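Keeping the Folding Cell Folding

The first thing you notice about the folding cell at Latska is how little of the day is spent folding. The two arms start their run a bit after nine. Before that comes an hour and a half of wiping, checking, tightening and muttering, and I have to say it was my favorite part of the visit!

Latska handles returned clothing for small online shops out of a low building on Linden Street. Shirts and sweatpants arrive in Uline cartons, get inspected by hand, and go to the cell to be folded flat for rebagging. On a decent shift it gets through 400 pieces. Cloth is miserable stuff for a machine. It slumps, it stretches, it hides its own corners, and a grip that is perfect on a cotton tee will slide right off a slick jersey.

So the morning begins at the fingertips. The technician runs a thumb along each one, feeling for lint, then cleans it with a barely damp cloth. Lint builds up faster than you'd think (fleece days are the worst), and a fuzzy finger lets go early. After that she closes each gripper on a strip of paper and tugs. If the paper slips, the pads come off and new ones go on. The pads are swapped every 1000 folds whether they need it or not, and the old ones go into a coffee can that somebody keeps meaning to empty.

Next are the cables. Each gripper has its own lead at the wrist, with enough slack for the joint to turn and not so much that it snags a sleeve. Getting that loop right took the crew most of September. Too short and the connector worked itself loose by lunch. Too long and it dragged across the fabric and undid a fold that had been going beautifully. They settled on a length by trial, marked it on the bench with a paint pen, and now every replacement gets cut to the mark.

Then the table. It has to be level, and it has to be clean, and on Thursday it also gets re-zeroed: both arms come down to touch the same spots, one after the other, and the software compares what they report. When they disagree, the shop's calibration routine, a homegrown thing called Echeverri, walks them through 156 positions while everybody gets coffee.

Dark clothes go last in the check. Black fabric on a white top is easy to find, but the folds inside it are hard to tell apart, and a doubled layer at one side can throw off the final tuck. The crew keeps a few black pieces on the shelf just for this.

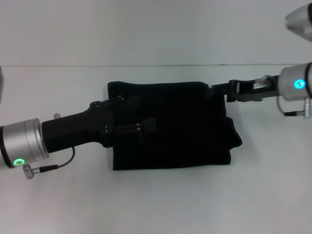 Two arms, two styles of gripper, one black garment at the Latska folding cell.

If the test pieces come out square enough to stack, the cartons roll in. If they don't, it's back to the fingertips and the paper strip. On my morning it took three tries, and the fix was a quarter turn on one finger screw.

Related stories
The Label Printer That Runs All Night
Inside a 100-Bin Sorting Wall
What We Learned Rewiring an Old Conveyor
Gripper Pads: Four Shops Compare Notes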